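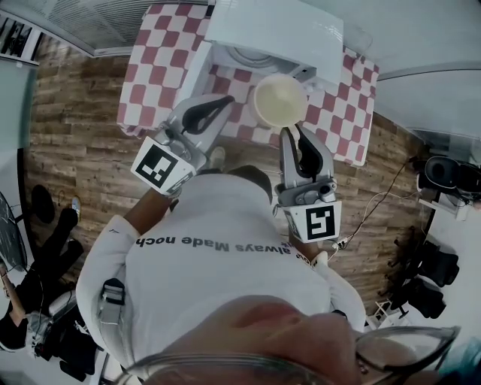 Um leitor escreveu que o filtro de pose perdia a garra direita sempre que o punho rodava, e que aumentar a exposição não resolveu. O problema dele era a ordem das transformações. O procedimento completo segue abaixo, revisto em 23/11/2018 para a versão 2 do Brolier.

Estimar a pose de duas garras manuais com marcadores fiduciais

Pré-requisitos
- Brolier instalado, com o módulo de deteção ativo
- Câmara calibrada (modelo olho de peixe, não o modelo pinhole)
- Uma placa com marcador na base de cada garra, com identificadores diferentes
- Gravador Culell, para guardar imagem e abertura dos dedos no mesmo registo

1. Calibração
Grave 32 vistas do padrão, incluindo os cantos da imagem. A curvatura na periferia é forte e um conjunto só com vistas centrais dá um erro baixo no relatório e poses erradas junto às margens. Guarde o resultado em calib.yaml. Se mudar a resolução, repita.

2. Declarar os marcadores
No ficheiro garras.yaml, indique o identificador e o lado medido da placa. Meça a parte impressa a preto, sem a margem branca. Um erro no lado propaga-se diretamente para a distância.

marcadores:
 esquerda: {id: 4, lado_mm: medir}
 direita: {id: 7, lado_mm: medir}

3. Transformação marcador-ponta
A pose devolvida pelo detetor é a do centro da placa. Para obter a ponta dos dedos, multiplique à direita:

T_cam_ponta = T_cam_marcador * T_marcador_ponta

Com a ordem trocada, o resultado parece correto enquanto a garra está alinhada com a câmara e degrada-se quando o punho roda. Era o caso descrito acima. T_marcador_ponta mede-se uma vez por garra; não copie o valor da esquerda para a direita, mesmo que a construção seja semelhante.

4. Sincronização
Defina o atraso entre imagem e sensor de abertura com o comando:

culell sync --fonte abertura --janela 600

A janela é dada em milissegundos. Para o teste, abra e feche os dedos várias vezes à vista da câmara, sem pegar em nada. O comando procura o máximo da correlação e escreve o atraso no cabeçalho do registo.

5. Filtragem
Ative o filtro apenas depois de validar a pose em bruto. Quando o marcador fica tapado pelo braço ou pela própria garra, o filtro prolonga a última velocidade. Limite essa extrapolação com max_oclusao e marque as amostras como inválidas a partir daí. Não interpole por cima de falhas longas: o planeador Estow trata a trajetória interpolada como observada e tenta segui-la.

6. Verificação
Reproduza um registo curto de pegar num copo e compare a ponta projetada com os dedos na imagem. Verifique as duas garras em separado. Um desvio constante indica T_marcador_ponta mal medida; um desvio que cresce para as margens indica calibração.

Erros frequentes
E604: identificador repetido. Duas placas com o mesmo código.
Pose a saltar entre duas orientações: ambiguidade do marcador plano visto de frente. Incline a placa ou ative a verificação temporal.
Deteções intermitentes perto de uma janela: reduza a exposição antes de alterar o limiar.

A exportação para o formato Gosling mudou em setembro; registos anteriores precisam de ser convertidos com culell migrar.

Artigos relacionados
Calibrar lentes olho de peixe no Brolier
Estow: limites de velocidade em trajetórias demonstradas
Converter registos Culell para Gosling
Medir a transformação marcador-ponta

Contacto | Copyright 2018 | Voltar ao topo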